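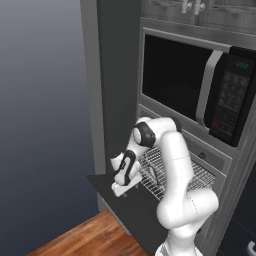

Built-in oven with the door down, tall gray cabinet around it.

I have been promising to write up the nankhatai for so long that my cousin Samina Naqvi has started signing her emails "still waiting," so Samina, pour yourself some tea, this one is for you (and for anybody else who grew up with a tin of these on top of the fridge and a strict rule about how many you could take).

If you didn't grow up with them, nankhatai are little round shortbread cookies, crumbly and pale with cracks across the top, and they taste of cardamom and butter. My family makes them with ghee, plain flour, a bit of chickpea flour and a bit of semolina, and then we argue about the semolina. My grandmother made them for every wedding and every exam result, good or bad. She never wrote anything down. She measured with a green teacup that went missing during a house move, and I think my mother mourned that cup more than she has mourned some of our relatives.

So for years the recipe was a phone call. I'd ring my mother on a Friday evening, stand in the kitchen with the phone wedged against my shoulder, and she would say things like "until it feels like an earlobe." I touched my earlobe a lot. It didn't help much, and I got flour in my hair.

What got me going again was moving to Kondudstead, where Kazmi's, the bakery on the corner of our street, sells nankhatai by the pound. I went in during my first week, feeling sorry for myself with half the boxes still taped up, and there they were in the glass case, sitting in wax paper. I bought a bag and ate four of them on the walk home, and it's a very short walk. They were wonderful and they were also wrong! Too sweet, and pistachio on top instead of almond, and I was so happy to have something to be picky about.

The man behind the counter most mornings is Usman Pirzada, and he's the patient sort, thank goodness, because I went back and asked him about ghee. He told me that the ghee has to be soft but never melted, and that most people who complain about flat cookies have been warming it in the microwave. I had been warming it in the microwave. I'd been doing that for my entire adult life! Now I take the jar out the night before and leave it on the counter, and then I beat it with the powdered sugar until it's pale and fluffy, which takes longer than you want it to. My arm gives out before the ghee does, so I use the hand mixer and put the radio on.

Now, temperature. My grandmother's oven had one setting, more or less, and you learned which corner was the hot one by burning things in it. I bake mine low, at 325, on the middle rack, and I start looking at them after fifteen minutes. You want the bottoms just barely golden and the tops still pale. They will feel too soft and you will be sure they're raw. Leave them on the tray! I cannot say this strongly enough to Samina in particular, who once picked one up straight away, dropped it down her good blouse and blamed me from another time zone.

What I use, for one tray with a few to spare: a cup and a half of plain flour, half a cup of chickpea flour, two heaped tablespoons of semolina (Samina leaves it out, she's wrong), three quarters of a cup of soft ghee, three quarters of a cup of powdered sugar, half a teaspoon of baking powder, a pinch of salt, and the seeds of eight cardamom pods, crushed by hand. Beat the ghee and sugar, stir the dry things in, and bring it together with your fingers. If it's crumbling all over the place, add a teaspoon more ghee and be patient with it. Roll into balls, flatten them a little, press half an almond in each one, and give the tray half an hour in the fridge before you bake.

I made a triple batch in February for the potluck at the library, and came home with an empty tin and three phone numbers on the back of an envelope, all from people wanting the recipe. One lady told me her late husband used to bring them back from work trips wrapped in newspaper, and she stood there holding one for the longest time before she took a bite. We ended up sitting on the little chairs in the children's section talking until they turned the lights off at the other end of the room. I don't know what else to say about that except that I'm taking her a tin next week.

My mother, when I told her the whole thing was finally on paper, wanted to know how I'd handled the earlobe part. I said I'd left it out. There was a long silence, and then she said I should put it back in, so: the dough should feel like an earlobe, Mama says.

Next time I'll try to get her to tell me how she does the carrot halwa, though last time I asked, she said "with carrots" and changed the subject to my cousin's curtains.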